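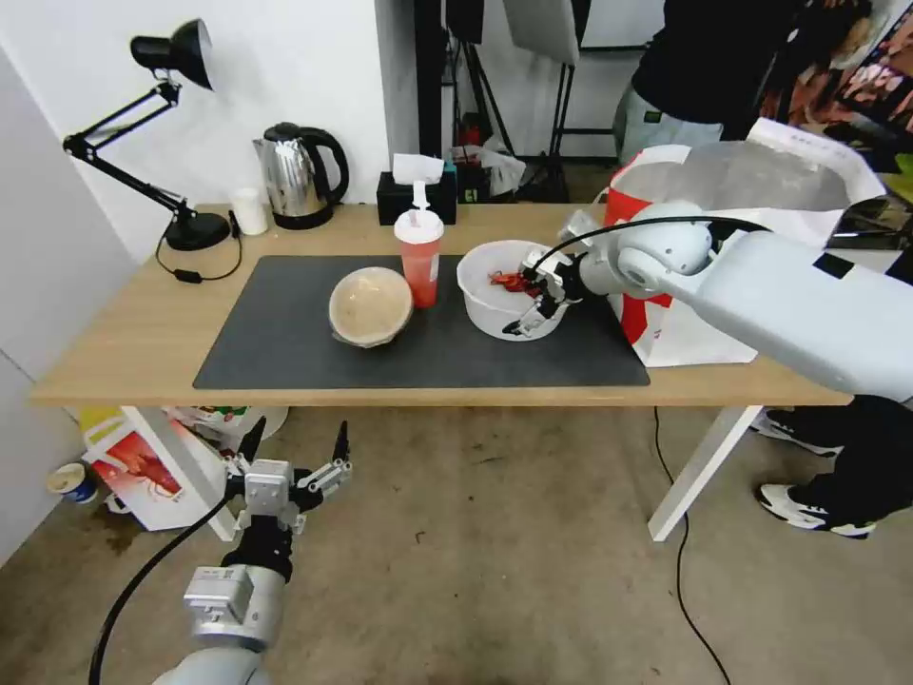

Spent the day after Christmas sorting out which cups and bowls stay in the workroom and which go home. The kettle stays, obviously. It lives at the back of the table by the wall, next to the desk lamp, and I've stopped trying to find it a better spot. The red cup with the white lid and straw is the one I'd keep if I could only keep one.

2/ Rule I settled on: a bowl stays if I've used it since June. The white plastic one passed easily. The beige one with the woven-looking rim I went back and forth on. It's hard to clean around the rim so I don't put food in it. Keys and tea bags only.

3/ Took 11 mugs off the shelf. Kept 2. Hema Warrier has claimed the big blue one from the Zurkside shop and I'm not arguing with her.

4/ The dark gray mat was worth buying. Before that every bowl slid around when you stirred anything, and the table top got marked. I wipe it down at night and let it air over the back of a chair.

5/ Someone asked about the lamp. It's an old Esen. The cord is long and the switch is on the cord, so it ends up lying across the table. I tried clipping it along the edge and then couldn't reach the switch.

6/ Still to do: descale the kettle, find the lids for the Lesau tubs, buy tissues. Roughly 451 paper cups left in the box under the sink, so no need for more of those.

7/ Drop-off box goes out tomorrow. If you want mugs, message me tonight.

2024-12-26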